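Mivetti Stonelook Bench Tile

Home > Surfaces > Bench and table tiles > Mivetti Stonelook

Colour: Oat (also in Ash and Riverbed)
Finish: matt
Size: 30 x 30 cm
Sold by: box of 16
Availability: in stock at Forsyth, other colours to order

Hi, Sorcha here. I look after the surfaces side of the shop and I write all of these pages myself, so if something doesn't make sense, it's me you want to grumble at.

I'll come clean and say the Mivetti is my favourite thing we sell. I put it on my own laundry bench before we even had it on the shelves, and then on the potting table out the back, and my sister has since pinched the leftovers for her coffee table. It's a porcelain tile with a mottled, sandy pattern that looks a lot like stone from a normal standing distance. Get your nose right down on it and you'll pick it as a tile, sure, but who eats breakfast like that?

Why I like it for benches

Most of what people bring home for a benchtop was made for a floor, and floor tiles can be a bit of a pain up at waist height. They're heavy, the edges are sharp on your forearms, and a grippy finish grabs every crumb and every bit of your sponge. The Mivetti is thinner and smoother than the floor range, with a soft edge. I can wipe mine down with a damp cloth and be done (I do use a drop of dish soap after the dog's been washed in there, fair enough).

Oat is the one I'd go for if you've got kids, a sewing habit or a hobby that sheds. The mottling hides a lot. Ash is lovely but shows flour. Riverbed has more grey and green in it and looks great next to timber, though the colour varies from box to box more than the other two, so open everything and shuffle the tiles before you start laying.

What you'll need

Tile adhesive (the flexible sort if you're going over plywood)
Grout, and please try a bit on an offcut first
6 mm notched trowel
Spacers
A cutter with a decent wheel, or book our hire one

The Jaltum grout in Biscuit is the closest match to Oat. I went a shade darker on my own bench because I wanted to see the lines, and I still like it. White grout looks smart for a week or so and then you'll be in there with a toothbrush!

Laying it

Start from the middle of the bench and work out, so the cut tiles end up even on both sides. Dry-lay the whole lot first. Jhosep Escobar, who does our Saturday-style workshops and has tiled more splashbacks than I've had hot dinners, likes to leave it sitting overnight and look at it again over a cuppa. I've pinched that habit from him. I moved three tiles on the potting table the next morning and was very glad I'd waited.

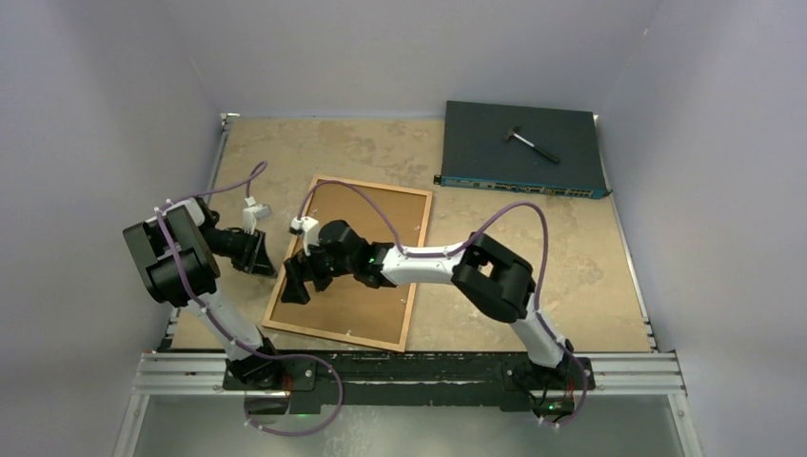

Give the adhesive a full day before you grout, longer if the shed is cold. Mine took nearly two. If you want an edge trim, the Brornska aluminium strip comes in a size that suits this tile, and it slips in under the front row while the adhesive's still soft. You can't add it later without a lot of swearing, so decide early.

Care

Warm water and a cloth. No need to seal the tile itself, but do seal the grout if the bench is going to see coffee, beetroot or paint. Hot pans are best on a trivet. The tile won't mind much but whatever is underneath it might.

Delivery and pick-up

Pick-up from Forsyth is free, and we'll help you carry it to the car. A box is heavier than it looks, so bring a mate or borrow our trolley. We deliver locally in our own van. Further out it goes by courier, and we pack extra cardboard in the corners. If a tile does turn up cracked, send me a photo of it and I'll get another one out to you.

Unopened boxes can come back within 30 days. Single tiles can't, sorry, though I'm happy to cut you a sample before you buy.

Ash is down to the last 6 boxes and the next lot isn't due until October. If you've got your heart set on it, ring the shop and I'll put your name on some.

Page updated July 7, 2025

You might also like: Brornska edge trim, Jaltum grout in Biscuit, tile cutter hire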